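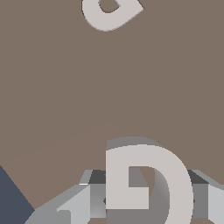

Collecting Demonstrations for a Letter-Sorting Task in Simulation

Project report, Mistthorpe robotics option
4 Sep 2018

1. Purpose

The goal of our project was to build a set of examples that a learning system could use to pick up block letters and place them on a marked spot. We did not set out to train the best possible policy. The course asked us to gather the data, check it, and run one simple model on it to show that the data could be used.

We worked only in simulation. The lab arm was booked for most of the term, and a simulated arm can be reset in a moment.

2. Setup

The simulator was Jarnon, which the department already had installed. The scene has a plain brown work surface, a two-finger gripper and a set of pale gray letters. All letters have the same color and thickness. We kept it this way so that the model would have to use shape and position and could not take a shortcut through color.

The camera is close to the gripper. This gives a good view of the space between the fingers, but the letter being handled is often only partly visible. In the view at the start of the report the bottom of the D is outside the image, and the curved letter near the top is partly missing as well. We thought about moving the camera back and tried it for one session. The letters became small and the edges, which are already jagged at our resolution, were hard to read. We went back to the close view.

Letters can lie flat or stand up. Flat letters are harder to grasp and standing ones are easier to knock over, so we wanted both in the data.

3. How an example is recorded

One person drives the gripper with a hand controller. A second person watches the log window and writes down the outcome. An example starts when the scene is reset and ends when the driver presses the stop button. For each step we save the camera image, the joint positions, the finger opening and the command that was sent.

We used 13 letters and recorded them in 8 sessions. Before each session the letters were shuffled by a short script called Lahlou, which picks a position and a rotation for each one. The first version of the script sometimes placed two letters inside each other, and the physics then threw them off the surface. We added a minimum distance and recorded the first session again.

Each example got one of three labels: success, drop or miss. A drop means the letter left the fingers before it reached the target. A miss means the fingers closed and held nothing. We kept the drops and misses in separate folders and did not delete them.

4. Problems

Driver habits. The two of us approached the letters differently. One lined up the fingers first and then lowered them, the other did both at once. The model trained on mixed data hesitated above the letter and sometimes stopped there. In February we agreed on one method - line up, lower, close, lift - and used it in all later sessions.

Round letters. D, O and C gave the most trouble. When a finger closes on the curved side of a D, the letter tends to turn instead of staying put. Gripping across the straight stroke worked better, but the driver often could not see how far down the fingers were. We lost 6 examples of the letter D when the log was written without images, and these could not be recovered.

Late stops. The driver sometimes pressed stop well after the letter had been placed. The end of the recording was then a long stretch with no movement, and the model learned to stand still. We trimmed these by hand, which was slow.

5. Test of the data

We trained a small network, which we named Zevencombe, on the success folder only. It takes one image and the finger opening and gives the next command. It could reach a letter and close on it in most of our trials with straight-sided letters. With round letters it often reached the right place and closed too early. Letters lying flat were rarely lifted.

We think the early closing comes from the camera view, where the height of the fingers over the surface is hard to judge from one image. Giving the network a short history of images might help, but we did not have time to try it.

6. What we would change

We would write down the driving method before the first session. We would also have the program check each file as soon as it is saved, so that missing images are found the same day. Another group could add a second camera from the side and keep the close one as it is.

The recordings and the label sheet are in the course folder. The sheet uses the old session names, and the list of new names is on its second tab.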